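3. A bancada de pesagem como objeto de estudo

3.1. Organização do posto

Poucos lugares de um armazém postal reúnem tantas decisões pequenas como a bancada onde se pesam as encomendas. Foi essa densidade que nos atraiu para o posto de Pranbridge, onde passámos boa parte do mês de novembro a acompanhar o percurso das embalagens flexíveis entre a chegada e a expedição. O corpus completo compreende 2762 pesagens, das quais 735 dizem respeito a sacos de plástico moles, sem cartão nem qualquer reforço interior. São estes que nos interessam aqui, e confessamos que o interesse foi crescendo com o trabalho: um saco mole nunca pousa duas vezes da mesma maneira!

A literatura sobre ergonomia logística tem tratado sobretudo a caixa rígida, cujas arestas permitem prever o contacto com o prato da balança. O saco obriga a outra atenção. Dobra-se, escorrega, apoia-se na embalagem vizinha e pode ficar com uma ponta fora do prato sem que isso se note à primeira leitura. Mohmand, no relatório interno que deu origem a este estudo, chamou «peso emprestado» à diferença entre o valor lido com o saco bem assente e o valor lido com o saco apoiado noutra superfície. Adotamos o termo com gosto. 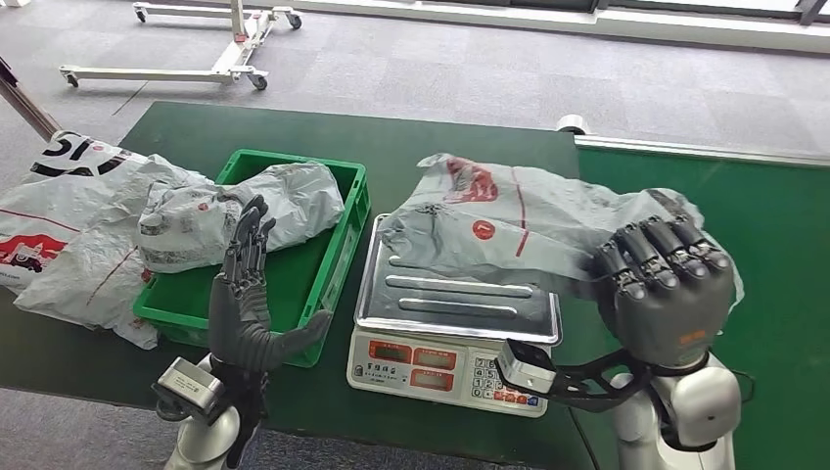 Figura 1. O posto de pesagem e a sua bancada: (a) balança, grade e encomendas; (b) lado da janela; (c) plano muito desfocado.

A proximidade entre o local de espera e o local de pesagem é a variável que mais discutimos ao desenhar o protocolo. Se a encomenda aguarda longe, perde-se tempo em deslocações; se aguarda encostada à balança, aumenta a probabilidade de contacto durante a leitura. A solução adotada em Pranbridge, e visível na Figura 1a, consiste em usar uma grade verde de plástico, baixa e de lados abertos, pousada na própria bancada junto à balança. O rebordo elevado da grade delimita o volume em espera, e o prato de aço inoxidável, com as suas nervuras salientes, fica reservado à peça em curso. O saco branco grande, à esquerda da grade e em parte pendente da bancada, ilustra bem o outro caso: o da embalagem que ocupa mais superfície do que o posto lhe destina. Na nossa codificação, estas situações receberam a categoria «transbordo» e foram analisadas em separado.

3.2. Luz e leitura do mostrador

O segundo conjunto de observações trata das condições de leitura. A hipótese inicial, formulada a partir do estudo-piloto em Emley, era a de que a luz natural teria um efeito pequeno quando comparada com a arrumação da bancada. Em Pranbridge tivemos de a rever, e foi uma das revisões mais estimulantes de todo o projeto. Em 115 pesagens, o operador inclinou-se ou mudou de posição antes de registar o valor, e essas pesagens concentram-se no fim da manhã.

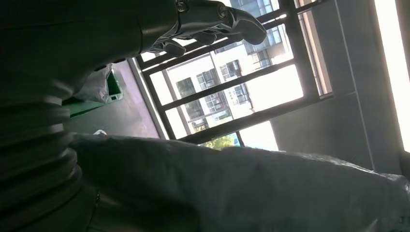

O contraste entre o exterior e o interior merece, por isso, um tratamento próprio. Um posto pode ter iluminação suficiente em valor médio e, mesmo assim, cansar quem lê, quando o olhar passa repetidamente de uma zona clara para outra escura. Na Figura 1b, a luz do dia esbate a fachada branca do prédio de apartamentos em frente, atrás da grelha preta e espessa da janela, ao passo que o lado de cá permanece na sombra. Para um mostrador de janelas vermelhas, a orientação da balança em relação a essa abertura torna-se uma escolha de projeto. Experimentámos duas orientações, segundo o método de Hedlund, e registámos as mudanças de postura em cada uma. Com a balança de costas para a janela, a demora antes do registo aumentou em até 47 por cento; com a balança rodada para o corredor, a leitura tornou-se mais regular, mesmo nas horas de maior claridade.

A escala Skekia de conforto visual, preenchida no fim de cada turno, acompanha esta tendência. Os operadores mais experientes atribuem menos importância à luz do que os recém-chegados, talvez por terem aprendido a esperar pela estabilização do valor antes de olhar. É uma pista que gostaríamos muito de seguir com uma amostra maior.
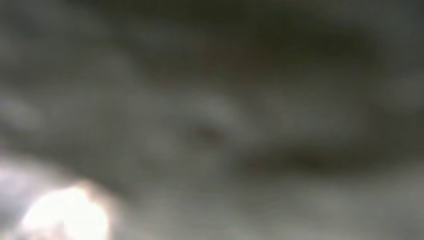 3.3. Codificação das embalagens

Cada embalagem foi classificada segundo a rigidez, o brilho da superfície e a forma como assentava no prato. Os sacos brilhantes e enrugados foram codificados por duas pessoas, de forma independente, e as divergências resolveram-se com nova pesagem da mesma peça.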